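Home Recipes Garden How-To Tidy Up Shop Contact

Laying a small table with a mat, a plate and a tray

I've been meaning to write this one up for ages, mostly because I keep getting asked about it after the supper tray post. How do you set a tray and a plate together on a small table without it all looking like you're halfway through the washing up? I am no expert (I once served a whole birthday tea on baking sheets) but I've done it often enough now that I've got a way of going about it, and it's dead easy.

You don't need to buy a thing if you've already got a tray. I used a mat, one dark plate and a wooden tray, and the whole job takes me 8 minutes if I've remembered to clear the table first. I usually haven't. 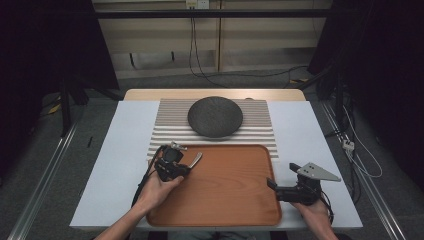
How-To | Words by Jocelyn Tremblay | Wed 11 September | 3 comments

Start with what goes underneath. My table is a light wood and I like it well enough, but I put a big white board over most of it when I'm laying things out. It gives you a clean, plain background and you can see straight away whether your colours get on with each other. If you haven't got a board, a plain white cloth does the same job, though iron it first or the creases will drive you mad. I leave a strip of the table showing at the back and don't fuss about covering every last bit.

Next comes the mat. Mine's an off-white and beige one with ridges all the way across it, and I love it – the ridges catch the light and give you a bit of texture without any pattern. Put it towards the far side of the table, in the middle, with the ridges running side to side. I've tried it the other way round, with the ridges pointing at whoever's sitting down, and it made the table look long and thin, a bit like a bowling alley! Side to side feels calmer.

Before you put anything on a ridged mat, give it a good shake out of the back door. Crumbs get down in the grooves and a cloth only pushes them along. I use an old dry pastry brush for the stubborn ones, going along the grooves and never across.

Now the plate. If your mat is pale, go dark with the plate. I've got a round charcoal one with a slightly raised rim and a sort of speckled, stony look to it, and it's easily the darkest thing on the table, so your eye goes right to it. Set it near the top of the mat and in the middle. Don't centre it exactly! You want some of the mat left free at the front, and you'll see why when we get to the tray.

One word of warning about dark plates: they show everything. Fingerprints, dust, the watermark from the drainer, the lot. I give mine a wipe with a barely damp cloth and then a dry tea towel, and I pick it up by the edges after that. The Conditz ones I had before were shiny black and far worse, so I was quite glad when the last of those went to my sister.

Then the tray, my favourite bit. Mine is a rectangle with rounded corners and a low lip, in a warm orangey brown with the grain swirling about all over the flat part. It's got a nice gloss to it along the edges too. I think wood like that wants to be seen, so I lay it out empty first and only load it at the very end.

Put the tray in front of the mat, long and flat, and slide it back until its far edge just overlaps the lowest ridges. Only just. That small overlap is what ties the two together, and if you leave a gap they look like two separate jobs that happen to be on the same table. The near edge should come almost to the front of the board. If you've got a smaller tray than mine you may have to bring the mat forward a bit, so play about with it.

Use two hands for this, one at each side, and lower it down gently. If you shove it along with one hand the edge catches on the ridges and the mat bunches up, plate and all. I learned that with a full jug on board, in November, in front of my mother-in-law.

Once it's all down, take 2 steps back and have a look from where people will sit. Check that:

- the mat is straight with the table
- the plate hasn't wandered when you moved the tray
- the tray is sitting level where it overlaps the mat

About that last one: a tray that's resting on a thick mat at the back will tip forwards a tiny bit. For bread or napkins or a bowl of olives it doesn't matter at all. For full glasses I'd pull it off the mat altogether and put up with the gap. Soup, the same.

What goes where is up to you, but I keep the plate for whatever's the star (a small cheese, a few figs, a cake if it's a little one) and the tray for everything people reach for. Pale food looks lovely on the dark plate. Chocolate cake rather disappears, so that goes on the tray with a doily under it, and yes, I still own doilies.

For looking after the tray, wipe it with warm water and a drop of washing-up liquid and dry it straight away. Never leave it to soak. I rub mine over with a little Loton oil when I remember, and I let it sit overnight before I use it again. Do check what finish yours has first, as some of the glossier ones don't want oiling at all and just go sticky.

I've had a few people ask whether a round tray would work. I tried it with my old Jokeck one and didn't get on with it, as the curve only touched the mat in the middle and it kept swivelling. If you've managed it, tell me how in the comments, and next time I'll do the same table with a runner down the middle and the two blue bowls.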